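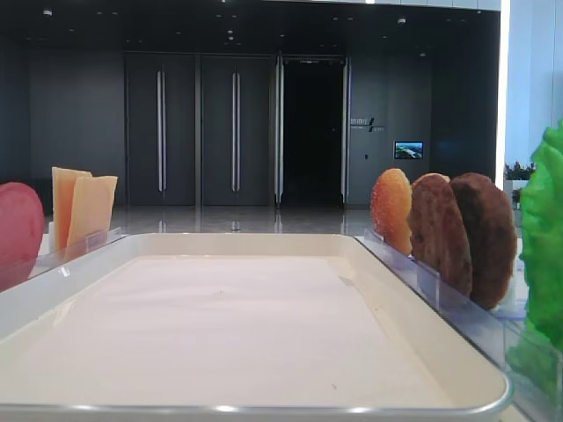 The Sundano play burger set is sold for ages three and up, and our club has been using it for most of a semester with members aged nineteen and up, so I can't speak to how it holds up with its intended customers. We bought it for the sandwich task, where an arm has to pick the parts of a burger and stack them on a tray. What you get is cheese, tomato, buns, patties and lettuce, all of it molded to look like lunch from across the room. The patties are the best of the lot. The dark ones have a rough, grilled-looking face that I have caught myself admiring before breakfast. They also stand up on edge in a clear holder like plates in a rack, and that's how we set them out, along the sides of the tray with the middle left open for the building.

I should say what I wanted from it, since the box promises "hours of imaginative fun" and I wanted repeatable grasps. I wanted parts that don't roll, don't shed paint on the fingertips and don't change shape between the first attempt and the 500th. On that list the set does about as well as a toy can be expected to.

**Buns.** Good. Firm enough to pinch, and the domed top gives a nice clear answer to the question of which way up it is. Anika Van Dusen, who wrote our grasp planner, says the bottom half is the more honest piece of geometry. I have stopped arguing with her about bread.

**Cheese.** Thin, flat and square, and it spends its days plotting to leave with its neighbor. Two slices stood together will come up together more than 4 times in a session if your fingers close a hair too wide. We blamed the code for a week. Then Clem Mahuika tried it by hand with his eyes shut and got two slices as well, and the code received a formal apology.

**Tomato.** Red, round, cooperative. The color segmentation finds it before it finds anything else. No notes.

**Lettuce.** The lettuce is why teams lose points. It has a ruffled edge all the way around, so there's no flat place to grab it, and a curl that makes it rock once it's down on the patty. I've come to think whoever designed it has competed against us.

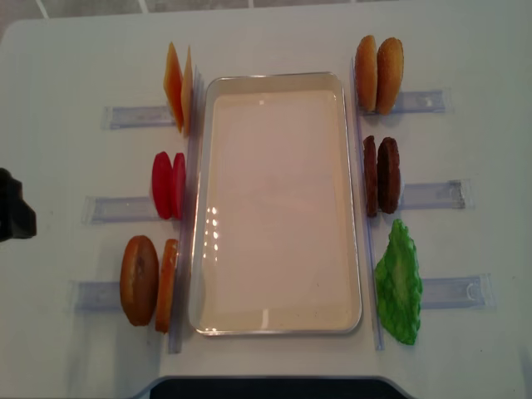

*Tritcombe College Robotics Club, Manipulation Team*

The holders are not part of the set. You will need to come up with your own, and ours are clear plastic, with a long strip down each side of the tray for the food to lean on. It works well. It is also nearly invisible to a depth camera, so the planner believes the cheese is levitating and has made its peace with that. If you're starting fresh, use something opaque. We didn't, and by May it was too late to recalibrate everything before the Shehu Cup.

Stand the pieces in pairs if you want practice at separating them. Stand them singly if you want to go home at a reasonable time. We pair everything except the lettuce, for reasons given above.

The other product we tried was the Jamus deluxe kitchen set, which costs twice as much and comes with a felt pickle. Felt is a fine material for a pickle and a terrible one for a gripper pad. The Jamus buns are also slightly squashy, and after an afternoon of pinching they had a waist. They have gone to Clem's niece, who reports no problems with the grasp.

Complaints, since this is supposed to be a review:

- No spare parts. Lose one slice of cheese and you buy the whole burger again. We now own 2 sets.
- The two sets did not match. The newer buns are a shade darker, and our classifier was briefly very confident that one of them was a patty.
- The storage box has a cardboard latch that lasted until we opened it.
- It makes people hungry. Late test sessions end in takeout, and takeout ends in greasy fingerprints on things with lenses.

Would I buy it again? I already have, see the first complaint. For a class that wants pick-and-place with some character to it, it's cheap, light, easy to wipe down and forgiving when dropped, which it will be. For anyone working toward the Shehu sandwich round in particular, get it early and give the lettuce its own week on the schedule.

4 stars. The missing one is for the lettuce.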